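Keeping fruit and veg from going off: what works in my kitchen

214 shares 38 comments

I used to throw away a shocking amount of fruit. Bananas mostly, but also half bags of satsumas with one furry one at the bottom, and pears that went from rock hard to brown mush while I was at work. Our kitchen in the old house faced south and the worktop under the window was the only place for a fruit bowl, so everything sat there and cooked. When we moved I decided to sort it out properly, and these are the things I've stuck with.

Start with where the bowl lives. Sunlight is the enemy, and so is the top of the fridge, which is warmer than you'd think (put your hand up there and feel it). Mine is now on the shelf by the back door, where it's draughty and a bit dim. Apples that used to go woolly in a few days stay crisp a good while longer. If you've only got one worktop and it's a sunny one, push the bowl right back against the wall and keep a tea towel over it in the middle of the day.

Next, split things up. Ripe bananas, apples and pears give off a gas that hurries everything else along, so a big mixed pile looks lovely and rots beautifully! I keep bananas on a hook and citrus in the fridge drawer. My neighbour Violeta keeps her lemons in a jar of cold water in the fridge and swears by it. I tried it one April and they did stay juicy, but I kept forgetting the jar was there and knocking it over reaching for the milk, so I've gone back to the drawer.

If you've got avocados like bullets, do the opposite and shut them in a paper bag with a banana. Check them every evening. There's a window of about an afternoon and you don't want to miss it.

Don't wash berries until you want to eat them. If you must do it ahead, a quick dunk in a bowl of water with a splash of white vinegar, then rinse, then spread them out on kitchen roll until they're properly dry. I mean properly. Put them back in the tub damp and you've made things worse. I line the tub with a fresh sheet of kitchen roll and leave the lid slightly open.

Now, baskets. I went over to baskets from a big china bowl, which had a crack in it anyway, and I wouldn't go back. Air gets in at the sides, they weigh nothing, and if you have one with a handle you can carry the whole lot to the table. The one thing I'd say is get a liner, or make one. Bare wicker marks soft fruit - peaches especially - and the juice gets into the weave and you never quite get it out.

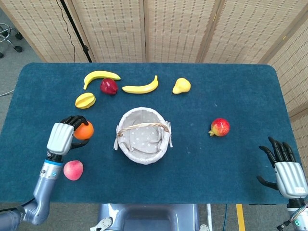 Wicker handle, spotty lining, ties at the sides.

A liner is a very easy bit of sewing, even for me. You want a circle for the bottom and a long strip for the sides, with enough extra to fold over the rim. Old pillowcases are perfect. Leave gaps where the handle joins and sew a pair of ties on each side to knot round the outside, so it doesn't slide down every time you take an apple out. Wash the fabric before you cut it, or it'll shrink the first time it goes in the machine and you'll be swearing at it like I was. I've made two so there's always a clean one.

Ours gets washed at 40 with the tea towels. For the basket itself, I take it outside and give it a good bang upside down, then go over it with a dry paintbrush to get the dust out of the gaps. If it's sticky, use a cloth wrung out in warm soapy water and then let it dry somewhere airy. Don't soak it and don't put it on a radiator, as it goes brittle and starts to ping.

Fruit flies. Everybody asks me about fruit flies. Put an inch of cider vinegar in a glass, add a drop of washing-up liquid, stretch cling film over the top and poke a few holes with a fork. Leave it next to the fruit overnight. Then go and look for the thing they're really after, which in our house is always a forgotten onion or the bottom of the recycling box. Run hot water down the plughole as well.

Potatoes and onions want to be in the dark but not together. Potatoes in a paper sack in the cupboard, onions in something netty with air round them. I hang mine in the leg of an old pair of tights with a knot between each one, and snip from the bottom. It looks ridiculous and I don't care.

Carrots go bendy because they've dried out. Stand them in a jug of cold water in the fridge for a few hours and they come back nicely, same with celery. And take the leafy tops off as soon as you get them home.

Anything that's on its way out goes in the freezer before it's too late. Peel bananas first (I didn't, once, and it's like trying to peel a frozen glove), chop them and freeze them flat on a tray before bagging them up. Grapes freeze whole and are gorgeous in summer. Soft apples I stew with a bit of cinnamon and freeze in yoghurt pots, and they go on porridge all winter.

I'll do herbs another time, as I'm still arguing with my coriander.

38 comments Share this Save for later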